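Week 6 handout: wrist trackers, getting clean hand data out of them
Shared workshop build course, Thursday group
Notes by Yuto Yagi, bring this with you, I won't print spares

Where we should be by now
Both wrist units assembled, straps trimmed, tags glued on square. Arm base bolted to its plate. If your arm still wobbles on the plate fix that first, no point recording anything for a wobbly arm. Torkia servo firmware stays on the version we flashed in week 4. Do not update it. I know it asks.

Recap, what the trackers give us
Head camera sees the tags on the wrist, software works out where each wrist is and which way it's pointing. That's a pose: three numbers for position, three for rotation. Do it 60 times a second and you've got a path. The arm follows the path later, scaled to its own reach. Fingers are NOT tracked by the tags. Open/close we mark by hand afterwards in the Briltomar viewer (keys O and C, lower case works too).

Tags
Each tag has its own ID. Left wrist and right wrist must not share any. Two people did this last term and the software swapped their hands every time they crossed over. Check your print sheet against the list on the whiteboard before you glue.
Matte paper or matte labels only. Glossy ones flare near a window.
Leave the white border on. Trim into it and detection drops right off, the software needs the white edge to find the black square.
One tag visible is enough for a pose but it'll be jittery. Two on different faces, much better. Hence blocks the whole way round the strap and not a single flat one on top.

Calibration, in this order
1. Camera on, let it warm up while you do the straps.
2. Checkerboard, 19 shots, different tilts, fill the corners of the view. Everybody forgets the corners.
3. Run the solve. Write the error down in your log book.
4. Straps on, snug, then don't touch them. If a strap slides you start again from 5.
5. Both hands flat and still, hold, press record with your foot.
6. Check left reads left. 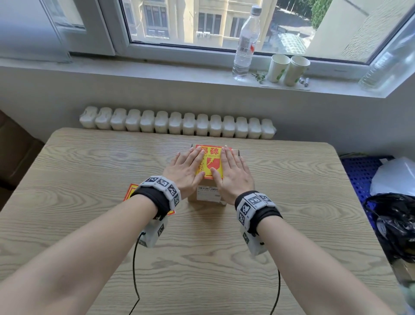
Rest pose is the start and end of every take, so get it repeatable. Pick an object with a flat top and put it in the same spot each time, tape the corners on the table if you have to. A small carton does the job well, palms down on the lid, one hand on each half, thumbs close together over the middle, forearms coming in as a V. With the hands like that the marker blocks on the back of each wrist are up where a head camera can read them. Hold for a slow breath, then go. Same pose at the end, and the software trims the take between the two.

Cables
Black lead out of the underside housing. Leave a loose loop, enough to reach the far edge of the table without pulling. A tight cable twists the housing and your rotation drifts over a long take, and it's a slow drift so you won't spot it till playback. Don't run it under your forearm either. Plug into the Dririlov hub, left wrist in port 1, right in port 2. Label the plugs with a bit of coloured tape.

Light
Curtains or blinds if the sun's straight on the table. Fix the exposure by hand, auto will hunt every time your sleeve goes past. Start the shutter at 3000 microseconds and go shorter if the tags smear when you move fast. Darker picture is fine, blurred picture isnt.

Common faults
Pose jumps to the ceiling and back: tag seen nearly edge on, solver picked the wrong tilt. Turn the wrist a touch, or switch on the filter.
Error 402 from the logger: disk full. Clear your old takes, not somebody elses.
One hand freezes: check the plug first, then look for a sleeve over the tags. Roll your sleeves up.
Everything mirrored: you've got the camera flip ticked. Untick, recalibrate, sorry.
Arm stops short of the object: scale is wrong, measure your table again and put it in metres not centimetres.

For playback
Arm at quarter speed for the first run of any new take. Hand on the stop button. Nothing on the bench except the object, and that includes your coffee. The Tzavaras gripper pads are soft and will pick up dust, wipe with a damp cloth, no metho.

Homework
Five takes, rest pose to rest pose, one object lifted and put down. Keep the bad ones as well, we'll go throught them on the big screen. Log book filled in, calibration error at the top of the page. Anyone still short a strap buckle, there's a tub of them on the shelf over the drill press.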